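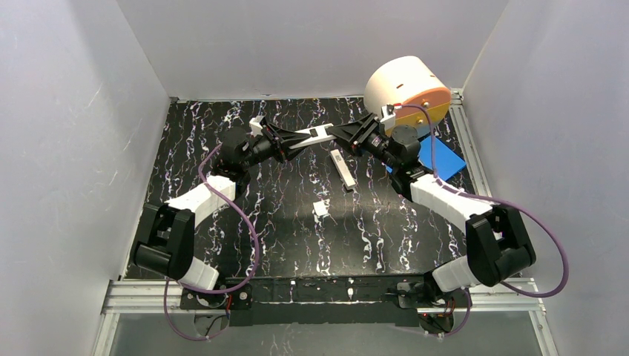
Two arms over the black tabletop, purple cable on the left one.

October, 9:40 at night, feet up on the hotel radiator

So I finally cracked the buses in Prukbridge, and it only took me until the second-to-last day! I bought the wrong ticket twice. The machine at the airport stop gives you a big friendly button that says City and a little one underneath that says City Plus, and of course I pushed the big one, and of course the airport is in the Plus part. The driver waved me on anyway (bless him) but I sat there the whole way in with my suitcase between my knees, sure that an inspector was going to get on at every stop.

Today was the good day though. I took the number 300 tram all the way out to Caron, end of the line, for no better reason than I liked the name on the front. It climbs up past the brewery and then there's a long flat stretch with allotments on both sides, people's bean poles still up and a man burning leaves. I had the whole back seat to myself after Tellis, where everybody with a shopping bag gets off. There's a market at Tellis, I found out on the way back, mostly socks and phone covers but one really good cheese stall. I got a wedge of something with a gray rind and ate half of it on the platform with my fingers.

Raymonde Vachon from the breakfast room had told me to sit on the left going out and the left again coming back, so you get the river both times. She's been coming every fall for years and has opinions about all of it. She won't ride the funicular on principle, says it's 200 yards of rail for the price of a lunch. I rode it after supper last night and didn't tell her. It was wonderful, all creaky with the lights coming on below, and I'd pay it again.

Caron itself is one square and a church and a bakery that was shut. I walked around the church, walked around the square, read the tram timetable for a while. Then it started spitting rain so I stood under the shelter with a kid who was practicing the same four notes on a recorder. I missed one tram by being too polite about the doors. You have to push the button yourself, they don't just open, and I stood there like a lemon waiting while it pulled away. Twenty minutes till the next!

Called Jaxon when I got in. He wants me to do the night ferry to Clinamard instead of the train tomorrow, he says you get a bunk and wake up there. I looked it up and the bunk is extra and the ferry dock is on the far side of town where the trams stop running at eight, so it would be a cab, and I've got exactly 100 left in cash and I'd like to spend it on lunch. Train it is. 

Jaxon also asked was I keeping my receipts, and I said yes, and then went through my coat and found three tram tickets, a napkin and the cheese.

Things to remember for the morning. Day pass from the kiosk and NOT the machine, the lady there sells you the right one without you having to know its name. Stamp it on the first ride only. The express to the station leaves from the far side of the square, by the pharmacy, and it doesn't stop at the museum whatever the map says. Leave the key in the box. Buy a roll for the train, maybe two, and finish the cheese before it takes over my bag.

Rain's coming down properly now and I can hear the last tram going around the corner, that long squeal it does. Going to bed.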